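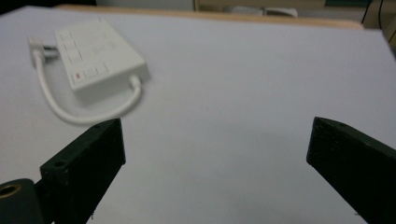 Dorin Voicu would like people to stop asking whether a robot can plug something in once, and start asking whether it can do it again after the cord has been nudged out of place. Cords, he points out, never lie the same way twice, and a method that only works on a tidy table doesn't help anybody who has a real desk to clear.

That question has kept the Zokska team busy for a good long while, and in August we are very happy to share what came of it. Our new training method, which we call Derkivex, teaches a robot arm to handle power strips, plugs and loose cable from recordings made by people using hand-held grippers. A person squeezes the gripper and does the job, and the robot learns from the recording. No arm has to be in the room while the recording is done, so our people could work at ordinary tables, at their own pace, with breaks for coffee (there was a lot of coffee!).

The training set holds 1478 recordings of cable work. Of these, 1017 include what we call a second try, where the person misses the plug or lets the cable slip and then simply carries on. Earlier in the project we threw those recordings out as mistakes. Putting them back in made the biggest difference of anything we changed, and the arm now backs off and tries again where older versions would push on or stop.

We tested the method at our Trundley lab with 47 different starting layouts of strip and cord, none of them used in training, and ran up to 3000 attempts over the summer. Stiff, short cords are still hard for us, and so are plugs that sit very close together, and we say so plainly in the report.

We owe warm thanks to our friends at Swanepoel, who lent us bench space and a great deal of patience while we got the gripper fingers right. The full report and the recordings will be shared with research groups on request through the Zokska press office, which is open from 9 a.m.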